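Chapter 6
Collecting Examples

What you will learn in this chapter
How a demonstration is recorded and stored
Why the starting positions of objects must be varied
How to decide which recordings to keep
How to use a simulator before you use a real arm

6.1 From rules to examples

In Chapter 5 we wrote the motion of the arm by hand. We gave it a list of positions, and the arm visited them one after another. This works well as long as each bottle stands exactly where the program expects it. When a bottle is moved by the width of a finger, the program fails, and we must add one more rule. After some weeks of such work the program is long and the engineer is tired.

In the present chapter we take another way. A person guides the arm through the task many times, and we keep a record of each attempt. Later, in Chapter 7, a learning system will study these records and try to produce similar motions by itself. The quality of its result depends very much on the records we give to it. For this reason we spend a full chapter on collecting them, before any learning is done.

6.2 What one example contains

One complete attempt at the task is called an episode. An episode begins when the arm is in its rest position and ends when the operator presses the stop key. During this time the recorder saves, at every step, the camera picture, the angles of the joints, the opening of the gripper, and the command which the operator gave. All four must carry the same clock time. If the picture is late compared with the command, the system will learn to act on old information — this is a common fault, and it is difficult to find afterwards.

Each episode also receives a short text label, such as "put the bottle into the crate". Please write the label before the recording and not after it. Operators who write labels at the end of the day make mistakes.

6.3 The Saltorholm exercise

Throughout Part Two we use the same task, which we call the Saltorholm exercise. The table has a bottle crate with six compartments and a tray beside it. The arm must take a bottle from the tray and place it upright in a free compartment. The task looks simple, but it contains most of the difficulties we wish to discuss: the neck of the bottle is narrow, the walls of the compartment leave little room, and the free place is not always the same one.

The exercise is carried out in the Vuketti simulator, so that no glass is broken. The full set for this book has 2,000 episodes, recorded by 14 operators. You do not need so many for your own work. A first set of 193 episodes was enough for our students at Stamthorpe to see the arm reach for the bottle, although it often missed the compartment.

6.4 Changing the start

Suppose that all your episodes begin with the same compartment free. The system will then learn one path, and it will follow this path also when the compartment is occupied. Therefore the start must change from one episode to the next. We change which compartments are filled, the place of the bottle in the tray, and the direction of the light. The shadows of the arm can cover a large part of the table, and a system which has seen only one kind of shadow may be confused by another.

Before you record, look at the start shown in Figure 6.1 and decide which compartments you would accept as a goal.

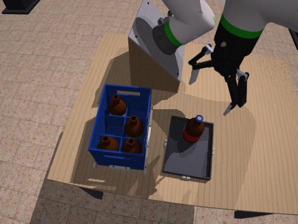
Figure 6.1 A start position in the simulator, with four bottles in the crate and one capped bottle in the tray.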